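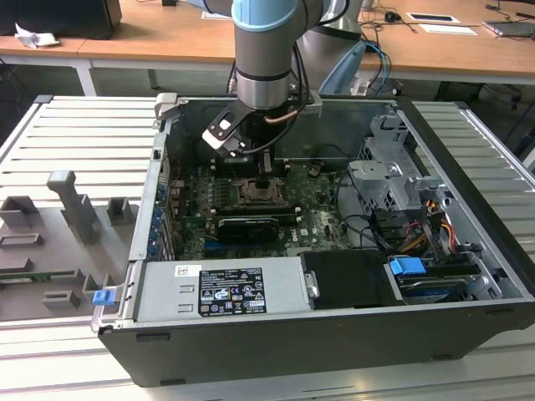
The open tower, lying on its side

Old desktop for a small office server?
Gwenaël Gautier
Our club in Trasodville keeps 1253 member records in Planby. I would like to move them from my laptop to an old desktop. Is it enough for 20 users, or should I rent something? Our budget is 100 per year.

Yolotzin Robles
For 20 users it is enough, if they do not all write at the same moment. Please make the backup first, and test that you can restore it. I had 497 records damaged in April because I trusted a copy which I never opened. Also think about electricity, an old machine can eat your budget if it runs at night.

Litov
just rent. less headache

Jurić
I do not agree with Litov. Try it for one month with two or three users, then decide.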